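Print this article | E-mail this article

Two Hands Are Harder Than One

By the time I reached the Stedau workshop I had already been warned about the couch. "Everybody wants to start at the bench," Thitima Tanasarn had told me over the phone, "and then they find out the bench is the easy part." She has spent the better part of two years comparing hand-held grippers, the kind a person carries and works like a pair of oversized tongs so that a robot arm can later learn from the motion, and she is wonderfully, stubbornly fond of the boring household jobs. Folding a throw, for instance. Straightening cushions. Picking up the thing somebody dropped on the seat and putting it back where it belongs.

There were 2 designs up for comparison when I visited in September. One is called the Brarkivel, and the other, a little older and (to my hand, anyway) a little friendlier, is the Boonyarit. I spent most of a morning swapping between them, and I have to say I came away with a good deal more respect for my own fingers than I had when I walked in! The Brarkivel closes with a light trigger, so light that I kept pinching things before I meant to. The Boonyarit wants a firmer squeeze, and after forty minutes or so of that you feel it up near the elbow.

Weight matters more than I'd have guessed. The Brarkivel comes in at 503 grams and the Boonyarit at 800, and if that sounds like a small difference, try holding one in each hand at arm's length while you decide what to do about a cushion. Tanasarn's testers work in stretches of 40 minutes and then trade off. She tried longer stretches early on, and the recordings got sloppy toward the end, with wrists dropping and the jaws coming in at odd angles.

Then there is the question of knowing where each hand is. A marker cube on the side of a gripper gives a camera something to look for, and with a pair of grippers working close together that camera has to keep one cube from hiding the other. Tanasarn had me cross my hands over and over so she could watch the tracking on her screen. The software, which goes by Jenon, did well when I moved slowly and lost the left hand when I got cocky. She was very nice about it, and made a note.

Fabric is where the two designs really part ways. On a smooth box I couldn't tell you which I preferred. With a throw, though, the pad has to slide in under an edge before it can hold anything, and I found the Boonyarit much more forgiving if I came in crooked. Tanasarn leans toward the Brarkivel all the same, mostly for the weight, and she'd like to see it with a softer trigger pad before she orders more of them.

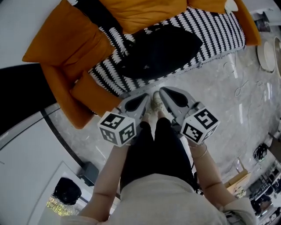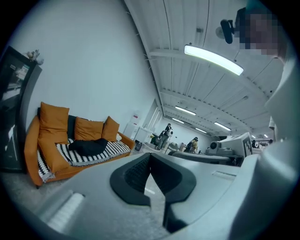
The orange couch and its black-and-white throw, from above a pair of grippers and, in the second picture, from low down behind a gripper's two finger pads.

Print this article | E-mail this article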